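산업용 로봇/자동화 게시판 > 고장·안전
빈피킹 중에 보호정지 반복, 케이블 문제라는데 믿어도 될까요?

Mwanahawa Simiyu
작성일 2021년 8월 10일 | 태그: 빈피킹, 보호정지, 그리퍼, 케이블 처리

안녕하세요. Hasthorpe에서 혼합 물품 빈피킹 셀을 맡고 있습니다. 제목 그대로 보호정지가 자꾸 걸려서 미치겠습니다.

구성은 단순합니다. 6축 암 끝에 손가락형 그리퍼, 경사면 있는 금속 빈, 위에서 보는 비전. 그리퍼 컨트롤러와 픽 계획 소프트웨어는 Sisten 것을 씁니다. 빈 안에는 상자, 포장된 물건, 장난감 같은 것이 섞여 들어가고 하나씩 꺼내서 옆으로 옮기는 작업입니다. 속도를 욕심내는 것도 아닙니다.

증상은 이렇습니다. 빈 안으로 내려가서 손목을 돌리는 구간에서 외력 감지로 정지합니다. 로그에는 5축과 6축 토크 편차 초과라고 나옵니다. 손가락이 뭘 누르고 있나 싶어서 세워 놓고 보면 물건에 닿지도 않은 위치일 때가 있습니다. 200회 집기 시험에서 이 정지가 반복해서 나왔고, 리셋하고 같은 자세로 다시 보내면 그냥 지나가 버립니다. 재현이 안 되니 더 답답합니다.

Sisten 쪽에 문의했더니 답이 "외력 감지 임계값을 올려 보세요"였습니다. 솔직히 이게 해결책인지 모르겠습니다. 감지를 둔하게 만들면 정지가 줄어드는 건 당연한 거 아닌가요? 그러다 손가락이 빈 바닥을 찍으면 누가 책임집니까. 통합업체인 Nzioka에서는 전화로 설명만 듣더니 케이블 문제라고 합니다. 현장에 와 보지도 않고요. 케이블 키트를 새로 견적 내 주겠다는데, 팔 물건이 있는 사람이 하는 진단이라 그것도 곧이곧대로 듣기가 어렵습니다.
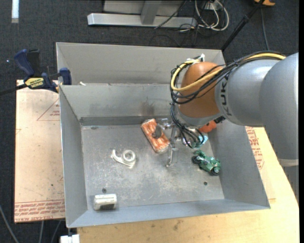
토크 편차라는 게 정확히 무엇과 비교한 값인지부터 궁금합니다. 제가 이해하기로는 컨트롤러가 계산한 모델 토크와 실제 모터 쪽 값의 차이인데, 그렇다면 공구 무게와 무게중심을 잘못 넣어도 같은 알람이 나올 수 있지 않습니까? 저희 케이블은 암 위쪽으로 노란색 굵은 것 하나가 지나가고, 가는 검은색 다발이 그 옆으로 주황색 관절을 넘어갑니다. 흰색 타이로 관절 위에서 잡아 놨고 검은 다발은 관절 위에서 좀 처져 있습니다. 손목에서 그리퍼까지도 검은 선이 늘어져 있고요. 저는 이 정도 여유는 있어야 손목이 돌아간다고 생각했는데, Nzioka는 이 여유가 원인이라는 겁니다. 여유가 없으면 당겨져서 문제, 있으면 걸려서 문제라는데 그러면 뭐든 케이블 탓이 되는 것 아닌가요.

지금까지 해 본 것:
공구 하중 데이터 다시 입력 (그리퍼 사양서 값 그대로)
접근 속도 낮춤. 정지 횟수는 줄어든 느낌인데 확신 없음
빈 위치 다시 잡고 클램프 조임
컨트롤러 재시작, 당연히 소용없었습니다

임계값은 아직 안 건드렸습니다. 올려도 되는 건지, 케이블이 진짜 범인인지 구분하는 방법이 있으면 알려 주세요. "업체에 문의하세요"는 이미 했으니 사양하겠습니다.

추천 2 | 댓글 보기

Hirnemow
그냥 임계값 올리세요. 저희도 그렇게 해서 씁니다. 초기값이 원래 너무 예민합니다. 빈피킹은 어차피 닿는 작업이라 감지 켜 놓고 하는 것 자체가 무리예요. 울타리 안이면 꺼도 됩니다.

케이블은 타이 더 조여서 암에 딱 붙이면 끝.

 댓글 | Mwanahawa Simiyu
 울타리 안이라고 꺼도 된다는 근거가 뭔가요? 티칭할 때는 사람이 안에 들어갑니다. 그리고 딱 붙였다가 손목 돌릴 때 당겨지면요?

 댓글 | Hirnemow
 저희는 문제 없었습니다.

Wafula Ondieki
채택된 답변

위 답변대로 하지는 마세요. 외력 감지가 그 셀의 위험성 평가에서 보호 수단으로 잡혀 있다면 임계값 변경은 안전 설정 변경입니다. 평가를 다시 하고 기록을 남겨야 하는 일이지 알람이 귀찮다고 숫자를 만질 일이 아닙니다. 안전 기능이 아니라 단순 충돌 감지라 해도 원인을 모르는 상태에서 올리면 증거만 사라집니다. 타이를 조여서 암에 붙이는 것도 반대합니다. 관절을 건너가는 구간을 꽉 묶으면 회전할 때 피복이 쓸리고 커넥터 쪽에 힘이 갑니다. 심하면 도체가 속에서 끊어지는데, 겉은 멀쩡해서 찾기가 아주 고약합니다.

그렇다고 Nzioka 말을 그대로 믿으라는 것도 아닙니다. 전화로 케이블이라고 단정한 건 저라도 안 믿습니다. 사진만 봐서는 늘어진 선이 어디에 걸린다고 말할 수 없습니다. 그 자세에서 여유가 있다는 것만 알 수 있고, 문제는 손목이 한계 가까이 돌아갔을 때입니다. 저라면 다음 순서로 가립니다.

먼저 빈 바깥, 아무것도 없는 공중에서 정지가 나던 손목 동작만 똑같이 돌려 보세요. 100회 연속으로 돌리면서 5축, 6축 편차를 기록합니다. 여기서도 편차가 튀면 물건이나 빈과는 상관없는 원인이 하나는 있는 겁니다. 안 튀면 빈 쪽을 의심합니다. 자동으로 돌리는 동안에는 아무도 안에 들어가지 마시고요.

공중에서 튀었다면, 전원 차단과 잠금까지 하고 나서 케이블 고정을 풀어 관절 위 구간의 경로만 임시로 바꿔 봅니다. 풀린 선이 손가락이나 링크에 감기지 않게 위치를 잡고, 차단을 해제한 뒤에는 울타리 밖에서 저속으로 같은 동작을 기록합니다. 튀는 각도가 따라서 움직이면 케이블입니다. 그대로면 케이블이 아닙니다. 새 키트 견적은 이 결과를 본 다음에 받으세요.

공구 하중은 사양서 값을 그대로 넣으셨다고 했는데, 그게 제일 걸립니다. 사양서 값은 그리퍼 본체만인 경우가 많습니다. 브래킷, 손가락, 손목 아래로 매달린 선은 안 들어 있습니다. 컨트롤러에 하중 측정 기능이 있으면 실제로 달린 상태 그대로 측정해서 비교하세요. 무게중심이 틀리면 손목을 눕힐 때 편차가 꾸준히 커지고, 케이블이 당기면 특정 각도 근처에서 갑자기 올라갑니다. 그래프 모양이 다릅니다. 말씀하신 것처럼 "리셋하고 보내면 지나간다"는 건 하중 오류만으로는 설명이 잘 안 되지만, 편차가 이미 임계값 바로 밑에 깔려 있으면 작은 당김에도 넘어갑니다. 둘이 겹쳤을 가능성을 버리지 마세요.

공중에서 아무 일도 없었다면 그때는 벽입니다. 안쪽으로 기울어진 면이 있는 빈은 아래로 갈수록 좁아지는데, 충돌 모델을 직육면체로 대충 넣어 둔 셀을 많이 봤습니다. 위에서는 여유가 있고 바닥 근처에서 그리퍼 몸통이나 늘어진 선이 경사면을 스칩니다. 손가락 끝만 보고 있으면 안 보입니다. 물건을 다 빼고 벽 가까이 있는 픽 위치로 천천히 보내면서 손목 아래쪽을 울타리 밖에서 촬영해 두세요. 계획 소프트웨어가 케이블을 충돌 형상에 넣고 있는지도 물어보시고요. 제 경험으로는 안 넣습니다.

속도를 낮추니 줄어든 느낌이라고 하셨는데 느낌은 빼고 세어 보셔야 합니다. 가속 때문에 선이 흔들려서 생기는 정지라면 실제로 줄어들 테니 유용한 단서입니다.

 댓글 | Mwanahawa Simiyu
 감사합니다. 공중 시험 먼저 돌려 봤습니다. 빈 밖에서도 6축이 한쪽 끝으로 돌아갈 때 편차가 튀는 게 2번 찍혔고 둘 다 같은 각도 근처입니다. 하중 측정도 했는데 넣어 둔 값보다 실제 측정값이 높게 나왔습니다. 사양서 값에 브래킷이 빠져 있던 게 맞네요.

 댓글 | Wafula Ondieki
 하중부터 고치고 다시 100회 돌리세요. 두 가지를 한꺼번에 바꾸면 뭐가 효과였는지 모릅니다. 2번이면 아직 적습니다. 같은 각도라는 점은 케이블 쪽으로 기울지만 저는 아직 단정 안 하겠습니다.

 댓글 | Mwanahawa Simiyu
 하중 수정 후에도 한 번 튀었습니다. 각도는 역시 같은 쪽입니다. 검은 다발을 관절 바깥쪽으로 크게 돌려서 임시로 잡고 돌리니 이번에는 안 나왔고요. Nzioka 말이 절반은 맞았던 셈이라 기분은 별로입니다. 그래도 키트를 통째로 살 이유는 아직 모르겠습니다. 고정 위치만 바꾸면 안 되나요?

 댓글 | Wafula Ondieki
 됩니다. 다만 임시로 잡은 상태로 생산 돌리지는 마세요. 관절 양쪽 링크에 제대로 된 홀더를 달고, 6축을 양쪽 끝까지 보내서 당기지도 걸리지도 않는 길이를 찾아야 합니다. 프로그램에서 6축 회전 범위를 제한할 수 있으면 그것도 같이 하세요. 그리고 지금까지 당겨졌을 선은 단선 점검을 하시고요. 움직이는 상태에서 신호를 봐야지, 세워 놓고 도통만 재면 정상으로 나옵니다.

 댓글 | Hirnemow
 결국 케이블이네요. 타이 조이라고 한 제 말이 맞았네.

 댓글 | Mwanahawa Simiyu
 반대로 풀어서 돌린 건데요. 빈 안에서 200회 다시 돌리는 건 홀더가 들어온 다음에 하겠습니다. 임계값은 처음 값 그대로 둡니다.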